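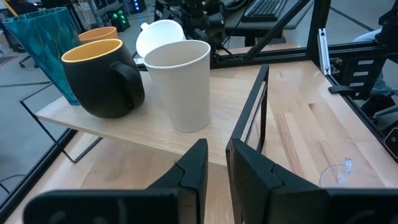 Javine Arm Build: Frequently Asked Questions

Workshop > Projects > Javine > FAQ

Last updated: 5/18/23

What is Javine?

Javine is the cup-moving arm we are building in the shared workshop at Disudville. Its job is to take a drinking vessel off a raised shelf and set it down on the tabletop without incident. A toddler can do this. Javine has been at it since last fall and is closing in on the toddler.

Why the wrist camera?

It sees what the fingers see. Our first camera was on a pole and had a lovely view of the back of the arm at every important moment. From the wrist you get the two fingertips, the gap between them, and whatever is in front, so you can tell at once whether the gripper is lined up with the black mug or is about to shove it into the paper cup next door.

Can I make the fingers myself?

Yes. They are black plastic, with stepped edges toward the tips. Plan on a long print and keep the supports out of the notch, or you will spend an evening with a craft knife thinking about your choices. Print 2 sets. Tamara Bogdan drew them and will take your complaints in person, usually while sanding.

Why so many different cups?

We started with one mug and got very good at that one mug. Then somebody swapped it and our success rate left the building. The shelf now gets a mix: a faceted teal tumbler, mugs, a white paper cup, sometimes a funnel. Paper cups are the hard ones. Squeeze too little and they drop, squeeze too much and you have made a taco.

What about glass?

The clear stemmed one lives down on the tabletop and is for advanced students. The camera has trouble finding its edges, and so do most of us. Please don't put your own glassware in as a test piece. We mean this kindly and we will not replace it.

How often does it work?

In our last full run in May it moved 70 cups out of 100 to the right spot. We count a cup as moved if it ends up upright and inside the tape. Sliding it there with the back of a finger doesn't count, although it took us a while to agree on that.

What is the frame made of?

Black aluminum extrusion, bolted together with brackets. Buy more T-nuts than the drawing says. Then buy another bag. Check every bolt after the first 30 cycles, when the whole thing has shaken itself into its true shape.

Could I build this at home?

You could. The first version was on a kitchen table in Hodoroagă and the kitchen survived. You need a solid top, a floor that doesn't bounce, and people in the house who are patient about cables. Don't use a folding table. The arm stops and the table keeps going.

Do I need two arms?

No. One arm is enough to learn everything that can go wrong with one arm. Get the second when you're ready for them to meet.

What software does it run?

Ours is called Lillulen. It records where you move the arm by hand and tries to do the same thing later, with its own ideas about timing. Setup notes are in the binder by the door. Page 2 is out of date, so skip to the handwritten part.

Where should I put the stop button?

Where your hand goes when you panic. Try it with your eyes shut. If you hit the monitor, move the button.

Can I come and see it?

Come to any open evening. Bring a cup, preferably an ugly one.

Contact: the Javine bench, Disudville shared workshop | © 2023 Javine Arm Build | Back to top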